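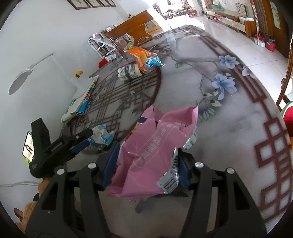 Snack wrappers are a great test of the Trunum grips. The dark blue finger pads give you a good hold on something this crumply.

I should say up front that I'm a sucker for anything that arrives in a padded case. So when Skeltasau offered to lend me its Trunum kit for a couple of weeks, I'd said yes before I'd finished reading the email. Two hand-held grippers, a charger, a bag of spare pads and a login for the service that goes with it. You squeeze, the jaws close, a camera records the whole thing, and what you did goes off to help teach a robot arm to do the same. That's the pitch, anyway, and I wanted to know if a regular person could stand to do it at the dinner table.

Short answer: yes, and it's kind of fun! Longer answer: my forearms had opinions.

The kit comes with a printed booklet that I skimmed and then had to go back and read properly (do the calibration first, please, I lost most of an evening by skipping it). Setup is on your phone. You pair one gripper, then the other, then wave them both in slow circles like you're landing a plane. Once the app is happy it gives you a task. "Clear the table" was my first. It doesn't tell you how to clear the table, or in what order, and I stood there wondering whether I was doing it wrong until I called support and got Ntombi Jacobs, who laughed and told me to tidy up the way I'd tidy up.

"People get formal," she said. "They move like they're defusing something. We want the way you'd do it on your way to bed."

So I loosened up. Wrappers, paper cups, all the usual stuff that piles up on a table in a house where people eat at it, read at it and dump their things on it. I was surprised by how much I liked handling the light, floppy things. A candy wrapper has no good place to grab, and with bare fingers you never think about that. With the jaws you come in from the side, close slowly, and wait for the crinkle. If you squeeze too fast the bag scoots away from you. I got decent at it by the third night, and by the end of the first week I could pick up one wrapper in each hand and feel very smug.

The linkage is my favorite part of the design. The two arms spread wide and come back together with the pads staying pretty much flat to each other, so you can see what you're about to grab. The pads have some give. They wipe clean with a damp cloth, and mine needed it after a run-in with barbecue sauce.

Now the gripes. The grippers are bulky. Working with both at once over a small area means they bump into each other, and I knocked over more cups than I picked up on day two. The trigger spring is stiff, too. Jannik Fuchs, one of the product people at Skeltasau, told me a lighter spring is in the works and should ship with new kits in January. I'd wait for that one if you have small hands or a cranky wrist. My neighbor Bushra Minhas tried them for ten minutes and handed them back shaking out her fingers. (She did get a juice box into the trash on her first try, so now I can't say anything.)

And then there's the app, which nags. It wants you to start over if your hand drifts out of range, and it's not shy about telling you. I logged 338 clips in my two weeks and it threw out more than I felt it should have. You can appeal a tossed clip, but that takes a form, and I didn't have it in me.

What about privacy? You're recording your own house, so it's a fair worry. The app lets you look over every clip before it uploads and delete what you don't like. I deleted a few, mostly because of the state of the place. Faces are supposed to get blurred on their end. I'd still give everyone in the family a heads-up before you start.

The kit runs $817 to buy, or you can borrow one free if you promise to send in 3000 clips over the season. At my speed that's a long haul, so do the math before you sign. Replacement pads are cheap and come in the mail. If you'd like to see one before committing, Ramalho, the gadget shop in Grondport, has a demo pair chained to the counter, and the guy there, Joaquim Vieira, will let you play with it as long as there's no line.

I packed mine up last night. There was a wrapper next to the case and I reached for the gripper to pick it up before I remembered it was already zipped in.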